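Utilizamos cookies propias para que la galería funcione. Aceptar | Configurar

Bloques de colores y cajones de chapa

Quien me conoce sabe que no puedo pasar delante de un cajón viejo sin asomarme, y este septiembre me he asomado a unos cuantos. Llevo ya 16 visitas a talleres y almacenes, casi siempre por la mañana, con mucho café y más conversación de la cuenta (gracias, Felicja, por tu paciencia y por las galletas). Lo que más me gusta es la chapa gastada – esas superficies que han recibido tantos golpes y roces que parecen dibujadas a lápiz – y los colores que se le ponen encima sin que nadie lo piense demasiado. En la galería Sorham subiré hasta 100 fotos, poquito a poco, que una tiene su ritmo y además me gusta escribirle a cada una su par de líneas. Empiezo por una de mis preferidas, en verde oscuro y marrón rojizo.
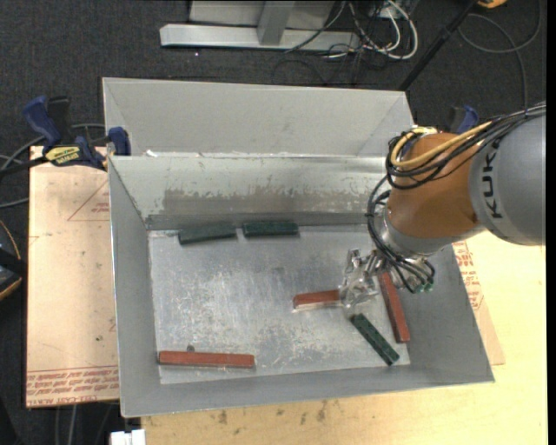
Bloques verdes y rojizos sobre el fondo rayado de un cajón metálico. Los arañazos brillan casi más que el borde.

Comentarios

Bindu Chacko: ¡Qué bonito ese verde con el gris!
Stijn Boersma: A mí me ganó el fondo, tan rayado. Espero las siguientes.

© Hortensia Domínguez | Contacto | Volver arriba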